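4.2 Small belongings and the shared table

We turn now to the things that settle on a table when several people use it through the day, and that never quite make it back to a drawer. 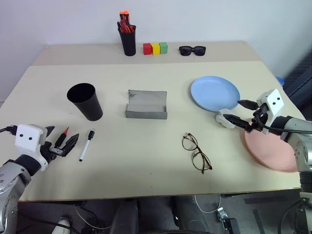
Figure 3. Tabletop with pen cup, coloured blocks, sunglasses, plates, and eyeglasses near an open grey case.

One respondent from the Proltcombe households wrote that she had owned a glasses case for years and still put her glasses down beside it, every time, as the case felt like something for travelling. We were rather fond of this answer, and it was far from a lonely one: of the 1,399 diary entries we collected, 383 mentioned eyewear, and 78 of those described a case lying within arm's reach of the glasses it was meant to hold.

Pens and markers fared a good deal better. A cup at the back of the table seems to invite people to drop things in as they pass — though a marker still in use will often be left lying out near the front, where the hand last wanted it. Plates followed their own habits altogether, and we come back to them in Section 4.3, along with the Drestance kitchens.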